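Setting up the brush corner

I finally gave the calligraphy things a place of their own. For most of last year they lived in a shoebox, and every time I wanted to practice I spent the first part of the evening unpacking it. By the time the ink was ready I had lost interest. In November I cleared the space along the blue-gray wall and put the rack there, and I have practiced more since then than I did in the six months before.

The rack is dark wood, carved, and more decorated than I would have picked for myself. It came to me from Rekha Mudaliar, who was clearing out her studio and had already given away most of her paper. I offered to pay and she said to buy ink with the money. So I did.

I went over it with a dry toothbrush before I put it in place. The flat parts take no time. The dragon head at the end of the top bar takes a long time, and so does the cut-out carving along the base, where dust gets into every scroll. A damp cloth is fine for the turned posts if you dry them right after. I tried a cotton swab on the carving and it left fluff behind, so I went back to the toothbrush.

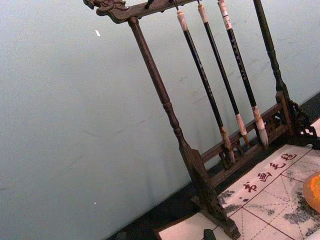
I thought about oiling it too. Sudheer Menon does his furniture with a wax called Cimaso and brought me what was left in a tin, but I tested it under one of the feet and it darkened the wood more than I wanted. It's dark enough already. I'll leave it alone.

Where to put the rack took longer than cleaning it. My first idea was the shelf by the window, but the afternoon sun comes straight in there and I didn't like what that might do to the bristles. The second was the bookcase, which was too high to reach from the chair. Down by the wall it's out of the sun, and I can reach a brush without getting up. The wall has some scuffs on it. I may paint in the spring, or I may not.

I own more brushes than I hang. A few of the old ones have split tips and I only keep them for mixing, so those stayed in the shoebox. The ones on the rack are the ones I use: a thick one for large characters, a thin one for small writing and for signing, and one in between that gets most of the work. I bought the thin one from a shop called Weltine that has since moved across town. It was cheap and I expected it to shed, but it has held its point well.

Washing is the dull part. I use cool water and no soap, and I hold the brush under the tap with the tip down until the water runs nearly clear. It never runs completely clear with black ink. Then I press the bristles between two fingers, shape the tip, and hang it up by its loop. If I'm tired I'm tempted to leave the brush lying in the dish overnight – I did that once with a good one and the ink set hard up near the ferrule. I soaked it for 2 days and it was never the same.

The felt mat stays out all the time now. I used to roll it up, and then it wouldn't lie flat and the paper rocked whenever I pressed down. Mine is white, and it already has gray-black ink stains. A friend swears by dark felt for that reason, but I find it easier to judge the spacing of a line with white underneath the paper.

As for paper, I bought a pack of 100 practice sheets from Ghoneim and I'm getting through it faster than I thought. I do 3 sheets on a normal evening. The first is always bad.

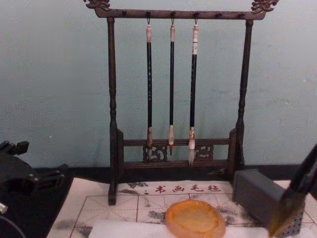 Why hang the brushes with the tips down instead of standing them in a jar?

Water left in the bristles runs toward the tip and away from the handle. In a jar with the tips up it goes the other way, settles inside the ferrule, and can loosen the glue over time. Once a brush is fully dry a jar is fine, and I kept mine in one for years.

Next I want a better dish for rinsing. The one I have is a cereal bowl, and it tips over if I look at it wrong.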